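Home | Reviews | Equipment | Safety Notes | Archive | Contact

Review: Plilta Parallel Gripper, Second Release

Prepared by the Equipment Evaluation Office, Graltport Technical Institute
June 30, 2019
Reviewer: Florin Pîrvu

The Plilta parallel gripper is an electric two-finger gripper intended for small and medium robot arms. The Equipment Evaluation Office was asked to review it for general purchase by the Institute's teaching and research laboratories. The review was carried out in the Idahosa Laboratory and was expected to end in a routine recommendation. A fault found during the drawer trials changed that outcome, and most of this report is given over to it.

Scope of the review

The gripper was judged on installation, everyday handling, behavior under load, and behavior on loss of power. The first three were covered with ordinary household and workshop goods. The trial plan called for 2000 grasp cycles on one arm with one set of fingers. Testing was suspended before that total was reached, for the reasons set out under "Fault."

Installation

Mounting the gripper is simple. The adapter plate fits the wrist without shims, and the connector is keyed so that it cannot be inserted the wrong way. The printed guide is clear and its drawings match the product. The supplied cable is longer than needed for most tabletop work, and the guide gives no advice on how to secure the extra length. Laboratories should plan the cable route before first use and check it through the full range of the wrist.

The setup software was less satisfactory. It returned the closing force to the factory value each time the controller was restarted, and it did so without a message. Users who set a low force for delicate items must enter it again after every restart. This is a defect in its own right and has been reported to the distributor.

Everyday handling

The main handling task was picking rolls of tape from a drawer and moving them to the countertop. Tape rolls are a fair test for a gripper of this type. They vary in width and stiffness, they can be taken by the rim or across the outside, and they shift when a neighboring roll is touched.

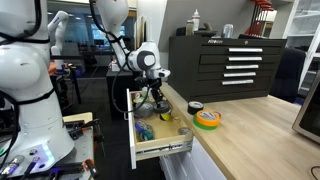

Drawer trial at the Idahosa Laboratory, with the gripper lowered to the tape rolls.

On this task the gripper performed well. The fingers are narrow enough to enter the gap between a roll and the drawer wall, and the pads held smooth plastic packing tape as firmly as cloth-backed tape. Position feedback was steady. When the fingers closed on nothing, the controller reported an empty grasp promptly and the program was able to try again. Operators found the motion quiet and easy to predict.

Fault

The fault concerns the behavior of the gripper after a protective stop. The Plilta documentation states that the fingers hold their last position when the arm is stopped and remain there until an operator gives a command. During the drawer trials, the arm entered a protective stop while the fingers were between the side of the drawer and a roll of tape. An operator confirmed the stop on the control panel and began to approach the drawer to clear the roll. Before any command was given, the fingers opened to full width and pressed against the drawer side.

No person was touched. The drawer was pushed out of line on its slide and had to be refitted. The operator's hand was still well clear of the fingers, but the written procedure would have placed it between them a few moments later.

The office repeated the stop under controlled conditions, with all staff outside the work area. In 100 repeated stops, the unrequested opening took place 2 times. The rest behaved as documented. Both events followed a stop in which communication between the arm and the gripper was lost and then restored. The office believes that the gripper treats the restored connection as a fresh start and runs its homing motion, but this has not been confirmed by the manufacturer.

A low rate of occurrence does not make this acceptable. Staff are trained to regard a stopped arm as still, and a fault that appears rarely is less likely to be noticed before someone relies on it.

Response from the distributor

Braltmont, the regional distributor, replied promptly and sent a revised control program. Under the revised program the gripper waits for an operator's command before homing. The office has loaded it on the review unit, but the full set of stops has not yet been repeated. Braltmont was not able to say which earlier units are affected.

Interim instructions for laboratories

Laboratories that already own this gripper should observe the following until further notice.

- Remove power from the gripper before reaching into its work area. A protective stop alone is not sufficient.
- Turn off automatic homing in the setup menu, and check the setting after each restart.
- Keep fixed surfaces outside the opening path of the fingers where the task allows it.
- Report any motion after a stop to this office, including motion that causes no damage.

Findings

Mechanical quality: good
Installation: good
Software: poor
Behavior after a stop: not acceptable as delivered

The gripper is not recommended for purchase at this time. The office will review that decision when the stop trials have been completed with the revised program. Teaching laboratories should not use the unit with students in the interim, whether or not the revised program has been loaded.

Comments

R. in Mechanical: We have one of these and had seen the fingers open once after a stop. We put it down to a loose plug. I have now filed a report.

labtech4: Can the gripper be switched off separately from the arm? Ours share a supply.

Equipment Evaluation Office: Only if a separate switch is fitted in the gripper line. Please contact us before making the change.

M.K.: The force setting resetting itself cost us a box of glass vials in June. Glad to see it written down.

Related items

Protective Stops and Power Removal: Guidance for Operators
Cable Routing on Small Robot Arms
Review: Bench-Mounted Vacuum Pickup
How to File an Equipment Fault Report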